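Korar Guest House Refurbishment: Progress Report to the Illar Fund

Report date: 2019-05-09
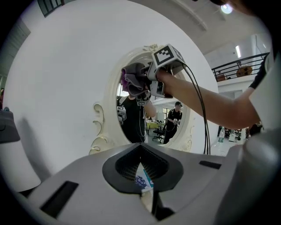 White oval mirror with raised scrollwork, mounted on its circular panel. A cloth held up to it.

1. Period and scope

This report covers the second stage of the works at Korar. The grant conditions ask for a statement of progress against the agreed programme, a note of any change in cost or scope, and a list of matters needing a decision from the Fund. Drawings and invoices are supplied separately in the usual folder.

The second stage consists of the repair of the north roof slope, renewal of the ground floor plumbing, replastering of the stair hall, and redecoration of the bedrooms on the first floor. Furnishing is included only where items were listed in the original application.

2. Roof

The north slope has been stripped, felted and re-covered. Of the existing slates, 938 were sound enough to be used again and have been laid in the lower courses. The remainder were made up with second-hand slates of matching thickness. New lead has been fitted to the valley and to both chimney aprons.

On stripping, the wall plate at the north-east corner was found to be decayed over a length of 5 metres. It has been cut out and replaced in treated softwood, with the rafter feet strengthened on each side. The work was instructed as a variation and charged to contingency. No other decay was found on this slope. The south slope was inspected from the scaffold and needs only minor repointing at the ridge, which has been added to stage three.

3. Plumbing and heating

All lead supply pipe on the ground floor has been removed. New copper runs are in place to the kitchen, laundry and both ground floor bathrooms, and have been pressure tested. The test sheet is in the folder.

The boiler remains the original unit. The heating engineer's view is that it will serve for the present but that its controls are out of date. A quotation from Flutell for new controls and 15 radiator valves has been received and is within the allowance. The order has not been placed, as the supplier's terms ask for full payment in advance and the grant agreement does not permit this. A request for staged payment has been sent.

4. Stair hall

Loose plaster was taken down to the laths on the east wall and patched elsewhere. Three-coat lime plaster has been used throughout. The second coat took longer to dry than the programme allowed and the finishing coat was held back by nine days. Painting of the stair hall therefore moves into stage three. The handrail has been refixed and two missing balusters turned to match.

5. Bedrooms

Four of the six first floor bedrooms are decorated and have had their floors sanded and sealed. The other two are waiting for the electrician, who has to move a socket in each. Curtain poles, mirrors and bedside lights are being fitted room by room as the paintwork is signed off. The wardrobes supplied by Tak were delivered with the wrong hinges. Replacements have been promised at no charge.

6. Cost

Spending remains within the stage two budget. After the wall plate repair and some small savings on scaffold hire, the contingency stands at 267 pounds. This is low for a building of this age, and it is proposed that any saving on the heating controls be moved to contingency and not spent on furnishing.

7. Programme

The finishing coat in the stair hall and the last two bedrooms are due for completion before the end of May. Stage three can begin as planned if the scaffold is struck on time. The opening date given in the application is not affected.

8. Matters for decision

The Fund is asked to approve the transfer described in section 6.

The Fund is asked to confirm whether payment in two parts, on order and on delivery, would be acceptable for the heating controls.

The Fund is asked to note that the ridge repointing on the south slope has been added to stage three. A price will be submitted with the next report.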